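Acoustic Comfort in Shared Student Housing: Background Noise and Reverberation in the Donside Residence

Project report, building services module
Authors: Irén Bognár, Nuanchan Yensuk

1. Introduction

The Donside residence was converted from offices to student housing before either author enrolled. Residents have complained about noise in the common rooms, mostly about speech being hard to follow when more than one group is talking. The building manager supplied floor plans and agreed to measurements outside quiet hours.

The project had two aims. The first was to find the reverberation time of the common rooms when furnished but unoccupied. The second was to estimate how much absorbing material would bring each room down to the 0.6 s target set in the module handbook. Sound passing between bedrooms was left out, as it needs a calibrated source in one room and access to both.

2. Method

Reverberation time was measured by the interrupted noise method. A loudspeaker played broadband noise until the level was steady, the noise was cut, and the decay was recorded. The decay between 5 dB and 25 dB below the steady level was fitted with a straight line and extrapolated to 60 dB (T20). Results are given for the octave bands from 250 Hz to 2,000 Hz. The 125 Hz band was recorded but dropped, as the loudspeaker did not reach a sufficient level above the background.

Each room was measured with two source positions and three microphone positions. The microphone was kept at least 1 m from any wall and 1.2 m above the floor. Windows and doors were closed. Background level was logged for five minutes before each set.

A total of 23 rooms were surveyed on three floors. Room volumes were taken from the plans and checked with a laser distance meter in every room where the furniture allowed it. The combined volume was 3,804 cubic meters.

3. Room finishes

Finishes differ little from room to room. Walls are painted and hard, floors are vinyl on concrete, and ceilings are plasterboard. The old office ceiling tiles were removed during conversion, which took away most of the absorption in the building. Curtains are fitted only on the street side.

Furniture is mainly tables and unpadded chairs. A bare tabletop in front of a plain wall gives two reflecting surfaces at right angles close to the listener, and in the smaller rooms this arrangement is repeated along one whole side. Items left on the tables are small and were ignored in the absorption estimate.
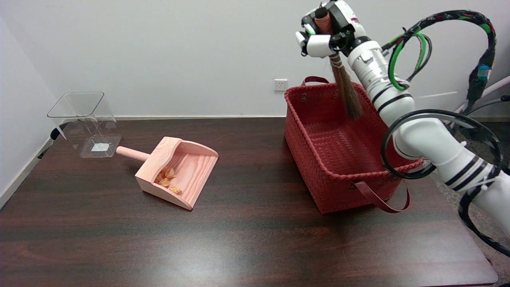 4. Results

4.1 Reverberation time

The average over all rooms and bands was 1.1 s. The longest value, 1.6 s, was found in the second-floor dining room at 500 Hz. Only two rooms met the target, both of them with carpet and upholstered seating. Differences between microphone positions were within 0.1 s except in the two L-shaped rooms, where the decay curves were visibly bent and the T20 values should be treated with caution.

4.2 Background level

Background levels were between 31 and 38 dBA. The highest readings came from rooms next to the ventilation riser. One set, taken on a Tuesday during a delivery in the yard, was rejected and repeated the same evening.

4.3 Absorption required

The Sabine equation was applied to each room at 500 Hz. Summed over the rooms that missed the target, the extra absorption needed is 284 square meters. With a ceiling panel having an absorption coefficient of 0.9, this corresponds to almost 316 square meters of panel.

5. Discussion

The Sabine equation assumes a diffuse sound field. With all the absorption on the ceiling and hard parallel walls left in place, the real reverberation time will probably be longer than calculated. Placing part of the material on one wall of each room would reduce this error, but wall panels are exposed to damage and cleaning.

Occupants were not included. A seated adult adds absorption at mid frequencies, so a full dining room will be less reverberant than measured. The complaints concern busy periods, however, and the rise in speech level with occupancy was outside the scope of the project.

6. Further work

The dining room should be treated first and measured again before material is ordered for the other floors. The 125 Hz band should be repeated with a larger loudspeaker. Raw decay files and the room-by-room spreadsheet are stored in the module folder under Donside.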